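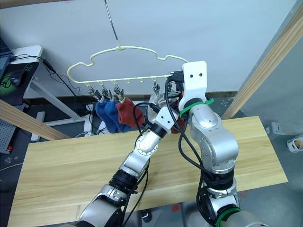 Chapter 3
Two Arms and a Clothes Hanger

In the last chapter you bolted your arms to the bench and taught each of them to go to a point and come back. Now we give them a household job. The job is hanging socks on a clip hanger, the kind with spring clips under a plastic bar that many people use on a balcony or over a bath.

I chose this job after I had tried several others at Lullden, the shared workshop where most of this book was built. Folding towels needs a large table. Stacking cups is too easy, and the cups break. Socks are cheap, they are soft, and they never lie the same way two times. A spring clip is also a good teacher. It must be pressed open, held open while the cloth goes in, and then released, so two hands have to work at the same moment.

What you need for this chapter

Two small arms with grippers, a table with a free edge, one clip hanger, and socks in plain colours. Buy the hanger before you build the thing that holds it. I did it the other way around and had to cut my beam again. Hang it high enough that a sock can drop straight down without touching the table.

Before you start, tie the cables to the arms and leave a long loop at every joint. A cable that is too short will pull the wrist to one side, and you will look for the mistake in your program for a whole evening. Keep the speed at 20 per cent until the end of Section 3.4. My own arms went to 80 per cent only in January, and I still keep one hand near the stop button.

The order of work

We divide the job in four steps: pick the sock by the cuff, carry it past the table edge, open the clip, close the clip on the cloth. Practise each step alone. The first step looks simple, but the gripper takes the cuff well only when it comes from above and a little from the side. With a flat sock the rubber pads often slide over the cloth -- then lower the wrist by 3 millimetres and try again.

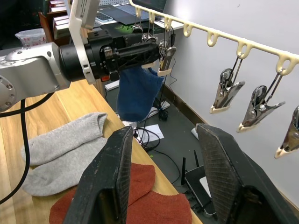
Trevor McKinnon, reading a draft of this chapter, wrote in the margin that I should begin with the clip and leave the sock for later. In his opinion a learner who cannot open an empty clip 20 times without a miss has no reason to pick up any cloth. I kept my order, but Exercise 3.1 follows his advice, and you may do it first if you like.

Exercise 3.1. Hang the hanger without socks. Open and close one clip 20 times and write down each miss.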